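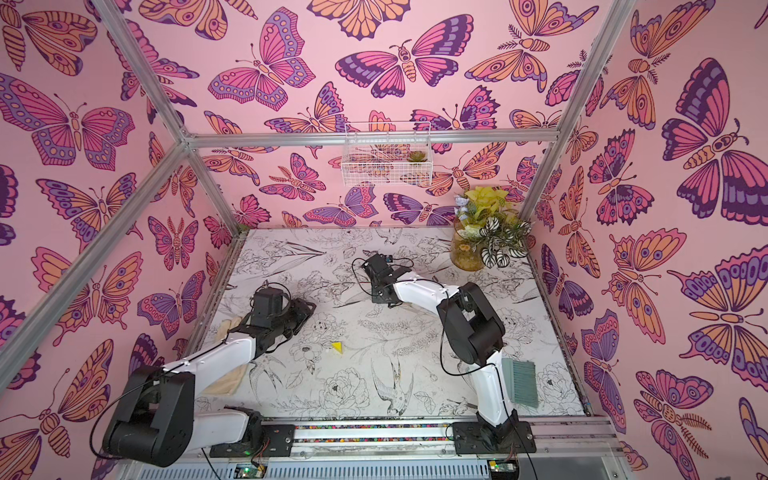
Two arms share one rail in the wallpapered workspace at Stoduto. (Photo: Stoduto)

News > Technology > Robotics

Search stories Go

Steering by hand: Stoduto opens its teaching bench to visitors

February 3, 2021

If you've ever guided a kid's hand through tying a shoelace, you already have a fair idea of what goes on at Stoduto. The small workshop has started letting visitors watch its operators teach a pair of robot arms everyday chores, and it's a real treat to see up close.

Operators don't write out each movement as code. They hold a set of hand controls, the arms copy what they do, and a computer records the whole run. After enough runs, the software has a go at the job without anyone on the controls.

“Enough” is a big word there. The team is aiming for 1,000 recorded runs of its current task, folding a small cloth, and has finished nearly 31 per cent of them.

“People think the folding is the hard bit, but it's the picking up,” said Kyung-hwa Ma, who leads the teaching sessions. “You get one corner and the rest slides off somewhere else. I've learned to slow right down, and you can see it in the recordings, they're so much cleaner than my early ones.”

The workspace has plenty of character. Big purple and orange butterflies and moths cover the walls, birds and peonies are drawn in black line across the white floor, and there's a vase of artificial flowers in the back corner with a little succulent in a wire basket nearby. Ma is keen on busy patterns. She wants the software to cope in a home with loud curtains and a printed tablecloth, and she plans to change the decor again before the next task.

That next task will be brushing crumbs into a pile, with one arm holding the brush and the other keeping things steady. Munshi, which writes the learning software, will get the recordings from both jobs.

Visitors can try the controls too (go on, do it!). Each turn lasts 2 minutes, and it's surprising how quickly the arms begin to feel like your own. My first fold was a crooked mess and I wanted another go straight away.

Sessions run on weekday afternoons through February. Booking is through the front desk, and kids are welcome with an adult.

Related stories
Rekovetti trials remote-controlled shelf stacking
Fidero moves its repair shop to a bigger space
What a robot gripper can and can't feel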